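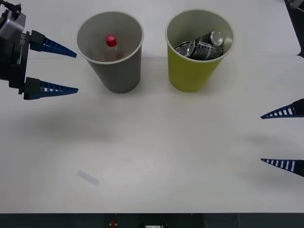
The ship had been falling toward Vusten for 469 days when the cook asked for a vote.

It was not a large ship. The Kirneck carried 12 people awake and 2,717 asleep, and the 12 met in the galley because it was the only room with enough chairs. The cook stood by the water heater. She had written what she wanted to say on the back of a supply form, and she read it out without looking up.

She wanted the ship to stop answering the Zunex.

The Zunex had been behind them since the second month. It was older and slower, and it should have dropped out of range long ago, but every morning at six its signal came in clear. It always sent the same kind of message. It gave its position, its air pressure and the number of its living. Then it asked for the same from the Kirneck, and the radio officer sent it.

"Their number hasn't changed," the cook said. "Not once. A thousand people, all that time. We've lost four."

"They could be lucky," the pilot said.

"Then they don't need to hear from us."

The doctor asked to see the log. The radio officer went down the passage to get it and was gone long enough for the coffee to be poured. When he came back he put the book on the table, open at the first entry. Every line ended in 1,000. The pressure was the same on every line too, down to the last decimal.
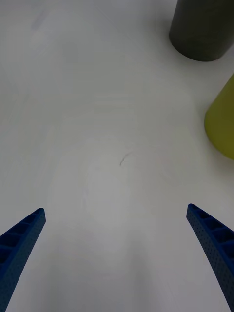
"It's a recording," the doctor said.

"The position changes," said the radio officer. "Somebody is working it out. Or something is."

They talked until the lights dimmed for evening. The engineer thought the Zunex was empty and its computer was filling in the form the only way it knew. The pilot thought the people aboard were fine and their gauges were broken. The youngest of the crew, who looked after the sleepers on the lower deck, said there was a Khương on board every ship of that class. She meant the keeper program, which was built to hold a ship steady until a person told it to do otherwise.

"Ours has been told," she said. "Maybe theirs never was."

The cook folded up her supply form. She asked what would happen if the Kirneck went quiet.

"It would keep asking," said the youngest. "Every morning."

The vote was seven to five to go on answering. The cook voted with the five and then washed the cups – it was her turn – and went to bed.

At six the signal came in. The radio officer copied down the position and the pressure and the 1,000. He sent the Kirneck's own figures, and after those, because the vote had not said he couldn't, he added a line of his own.

He asked who was there.

The reply should have taken 40 minutes. It took most of the day. The cook was peeling the last of the onions when he came in with the paper, and she dried her hands before she took it.

There was no position on it and no pressure. There was only the number, and it was 999.
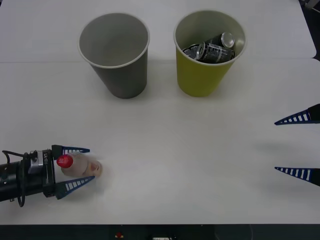
Two paper cups, one gray and one yellow-green, on a white table.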